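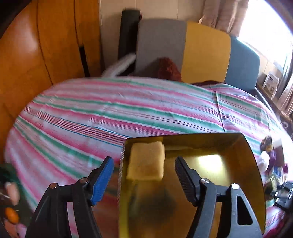 Photo: Baltasar Vidal

Wismont Drarum

The Wismont Drarum is a semi-professional basketball club based in the river town of Wismont. It plays in the second tier of the regional league and holds its home games at Bustamante Hall, on the east side of town. The club takes its name from the Drarum, the narrow stretch of river that runs past the old mill district, where the first team practiced outdoors.

Team colors are dark green and white. The club's main rival is Zuron, whose home court is a short drive upriver.

History

The club grew out of a works team at the Wismont paper mill. Mill employees played against other company sides during the winter, first on a paved yard and later in a school gym. When the mill closed its sports section, the players kept the team going under the name Wismont Mill Athletic. The present name was adopted after the club joined the regional league and had to drop the reference to the company.

Early seasons were poor. The team finished last or next to last in each of its first four years and was often short of players for away games. A run of better results followed once the club began taking players from the local technical college, and it won promotion to the second tier with an 82-71 victory over Zuron in the deciding game. It has stayed at that level apart from one season.

That season came after a dispute over the use of Bustamante Hall. The town closed the building for roof repairs, and the club played its home schedule in three borrowed gyms. Attendance dropped, several starters left, and the team was relegated. It came back up the next year with mostly the same roster it had gone down with.

Home court

Bustamante Hall was built as a covered market and still has the high side windows from that period. Stands run along both long sides of the court, with standing room behind one basket. The west end has no seating - the wall is only a few steps from the baseline, and it is padded to well above head height.

The floor was replaced during the roof repairs. The old floor was known among visiting teams for a soft area near the scorer's table, and sections of it were sold to supporters to help pay for the new scoreboard.

Rivalry with Zuron

Games between the Drarum and Zuron are called the River Games. The two clubs meet at least twice each season, usually in November and again in the last month of the schedule. For nearly 30 years the winner of the second meeting has kept a wooden oar, which is painted with the score and the year. When the space on the oar ran out, a second one was made, and both are now passed on together.

Zuron leads the series overall. The Drarum's longest winning streak in the rivalry is five games. The most one-sided result was a 30-point Zuron win at Bustamante Hall, in a game the home team played with seven players in uniform.

Style of play

Drarum teams have mostly been small and have relied on full-court pressure and outside shooting. The club has rarely had a regular center of any great height, and opponents with size have tended to do well against it on the boards. In recent seasons the team has used a slower half-court offense, with the point guard starting most plays from the left side.

Youth program

The club runs youth teams for boys and girls from the under-10 level up. Practices are split between Bustamante Hall and the technical college gym. The oldest girls' team entered a league of its own in September 2022 and plays its home games before the senior side when the schedule allows.

Players who come up through the youth teams pay no fee in their first senior season. The senior roster normally includes at least 2 such players under a club rule.

See also

Bustamante Hall
River Games
Zuron (basketball club)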